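Print | E-mail

Zarkden hand-held gripper kit: review for people who have to pay for it

July 16, 2022

We bought the Zarkden kit in place of a second robot arm. The arm would have given us good training data and would have eaten the whole equipment line for the year. The Zarkden kit cost $2,341 per operator and left money over for tables, storage and the people doing the work. We have now used it long enough for me to say what I would order again and what I would leave out.

A kit is one operator's set. You get 2 grippers, a marker for the top of each, a head-mounted camera with its strap, a charger, a set of cables and a padded case. The software is a separate download and costs nothing for the first year. After that there is a yearly fee, and the quote you get by e-mail doesn't mention it unless you ask. Ask.

I'm reviewing this from the planning side. If you want to know whether a policy trained on hand-held data beats one trained on teleoperated data, there are better people to read. My questions were what it costs to keep several people recording at once, what breaks, and how long a new person takes to become useful.

Setup

The first kit took most of a morning. The grippers pair with the recorder quickly enough, but the head camera needs to be calibrated against the markers, and the printed guide skips a step. You have to restart the recorder after the calibration file is saved. The online version of the guide has the step in it. The second kit took less than an hour, because by then we knew.

No special room is needed. We put ours in the open-plan floor we already rent, next to the stairs, under ordinary office lights, with a few tables and the chairs we had. An arm would have wanted a cell, a bench bolted to something and a talk with the landlord. If you are comparing quotes, put those things in the arm's column. They belong there and they are easy to forget when the two price lists are side by side.

Daylight was my one worry about the room. The far end has a glass door and gets bright. Tracking dropped out a few times when an operator turned a marker toward strong light and tilted it. We moved the tables and told people to keep the top of the gripper facing up. It has been a small problem since then.
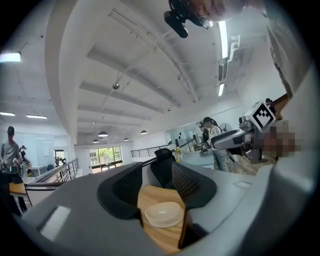

Yurii Polishchuk wrote to ask whether it wouldn't have been smarter to buy one kit, run it hard for a few months, and order the rest once the next version was out. He had done that with an earlier product and was glad of it, and he thought most small groups overbuy at the start.

It's a fair point and I went back and forth on it. One kit gives you one person's habits. Our people reach differently, close the fingers at different speeds and stand at different heights, and we wanted that spread in the data from the first month. We also wanted to know early if running several operators in one room would cause trouble. It did cause a little, and I come to that further down. If your budget is tight, though, his way is sound. Zarkden will hold a quoted price for you if you put it in writing.

The grippers

The housing is a smooth gray shell, and it is bigger than the photos in the brochure suggest. People with small hands can work with it, but they tire sooner. The weight is toward the front. After a long session most of our operators complain about the wrist, and a couple of them complain about the thumb. Plan for breaks and put them in the cost per hour. We had budgeted as though a person could record all day. They can't, and the recordings made late in a session were worse anyway.

The fingers are black with a textured inner face. They hold thin and slippery things better than I thought they would. They are not good at picking a single flat sheet off a tabletop, and we stopped trying. The texture collects lint and crumbs. Wipe it down between sessions, with nothing stronger than a damp cloth.

Fingers are the part you will buy again. The pads wear at the tip, on the side the operator favors, and once the tip has rounded off, small objects start to slip. Zarkden sells replacement fingers in pairs. Domiso makes a pad that fits over the same finger and costs less. We have tried both. The Domiso pad grips as well and comes loose sooner, so we use it for practice and keep the Zarkden part for recording. One warning about that: if you mix them, write it down with the session. A worn pad and a new one do not behave the same way, and whoever trains on the data will want to know which was which.

The trigger has a light, even pull. One of ours developed a click and was swapped under warranty. Zarkden sent the new one before they had the old one back, which I appreciated.

The head camera

The head camera is the weak part. The image is fine. The strap is not. It slips on hair, and it slips more on a cap, and when it slips the view drifts down and you find out when you look at the files. Have your operators check the view at the start of every task. We replaced the straps with a wider one from Hedach and the problem mostly went away. Glasses are a nuisance with either strap. People who wear them needed time to find an arrangement they could stand, and one gave up and switched to labeling.

I would rather Zarkden charged a few dollars more and put a decent strap in the case.

Running several at once

This was the part I could find nothing written about before we ordered. Several kits can record in the same room. The markers on top of the grippers have patterns, and you need to be sure that no two operators in view of each other have the same ones. Ours arrived with duplicates across kits. It took a phone call to learn that you have to request different sets when you order. Replacement faces can be printed, but they have to be the right size and dead flat, and our first tries on the office printer curled. Spend the money and get them from the maker.

Space matters more than I had planned for. An operator with a gripper in each hand swings wider than you'd think, and people step back without looking. Give each one a table of their own and a clear gap behind. Keep the chairs out of the way. We lost floor to this that I had promised to someone else.
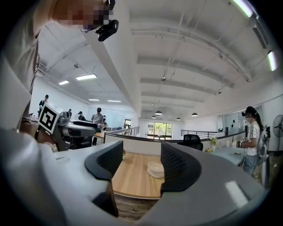
Cables were the other thing. The recorder connects by a cable that is a little short, and an operator who walks between two tables will come to the end of it. Longer ones are cheap. Buy them with the kit, tape or strap them so they stay off the floor, and keep a couple of spares in a drawer, as the connectors don't like being stepped on.

What it costs after the first invoice

I had set aside $800 per kit for the first year of running costs, on top of the purchase price. That covered fingers, straps, cables, marker faces and a spare charger. It did not cover storage. The recordings are large, larger than the sales page led me to think, and we filled the drives we had in the first weeks. If you're writing a budget now, make storage its own line, and get the figure from a test recording of your own tasks. The sample files on the Zarkden site are short and show very little motion.

Staff time is the biggest line by a distance. The kit is cheap next to the people using it. A new operator is useful after a day or two and good after a couple of weeks. Reviewing the recordings takes longer than I had put down, and for the first month it took longer than making them. That settled once we had written a one-page sheet of what counts as a bad take.

Don't forget repairs in the second year. The warranty runs out at twelve months and the extended one has to be bought at the time of the order. We didn't buy it. I'm still not sure if that was right.

Compared with the others

We had quotes for two other systems. The Kotian set has a lighter gripper and a better strap, and the fingers open wider. It also ties you to Kotian's own file format, and converting was slow in the trial we had. If your work is mostly large objects and you have somebody who likes writing conversion scripts, look at it seriously. The other quote was for a secondhand arm with a teleoperation rig. The arm itself was a fair price. Shipping, mounting and the safety review took it well past what we could spend, and only one person at a time could have used it.

Zarkden's files opened in our own tools on the first day. For us that settled it.

What I'd order again

The same number of kits, all with different marker sets. The Hedach straps from the start. Twice the fingers. Long cables. Storage before anything else, since the drives took longer to arrive than the kits did.

I'd skip the carrying case upgrade and the desktop stand. The stand tips over if you set a gripper on it at an angle, and ours is holding a door open.

Delivery was quoted at two weeks and took closer to five. Support answers e-mail within a day and picks up the phone in the mornings only.

Print | E-mail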